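Search the help pages Search Go

2025-09-17

Getting small stuff back from a sublet, who pays the shipping?

posted by lintrap17

Moved out of a sublet in Dellutton in February, left in a rush, and a few things got left behind. Nothing big. Keys on a charm, some pens, a scarf, one library book (ugh). The guy who has the lease says he'll mail it but wants me to pay first, plus a "handling fee" on top. Deposit was 1,206 and he still has all of it. Can he do that? Can I just tell him to take it out of the deposit? Don't want to make him mad before I get the money back.

hallway_moth

Shipping, yes, normal for you to pay. You left it there. Handling fee, no, unless it's in what you signed. Go read it again, all the pages, mine had a line about this on page 4 that I missed.

Don't mix it up with the deposit!! Keep them as two seperate things, in writing. Once you say "take it out of the deposit" you've kind of agreed he can take stuff out of it, and then it's cleaning, then it's a lightbulb.
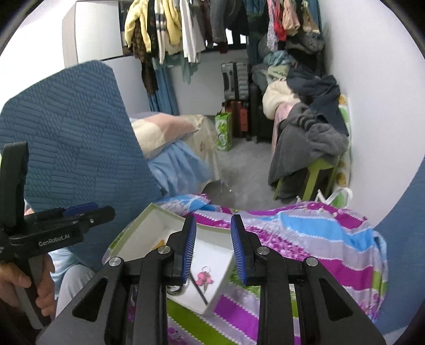
Also ask for the tracking number up front. And get the library book sorted first, call the branch and see if he can drop it at any location. Linham branches take each other's books, not sure about Dellutton. That one costs you more the longer it sits.

For the deposit, send one short email with your new address and a date you want it by. Check your state's deadline, they vary a lot. Keep a copy.

kettle.on.low

had this happen. paid for postage, got it in 7 days, box was fine. just pay it and move on imo

Mumska_resident

Do you have a friend nearby who could pick it up? Free and he cant charge handling for opening a door. Text him a time, keep it polite. Agree with the first reply about the deposit, dont let him bundle it. If he stalls on that, small claims forms are usualy online and the filing fee is not huge.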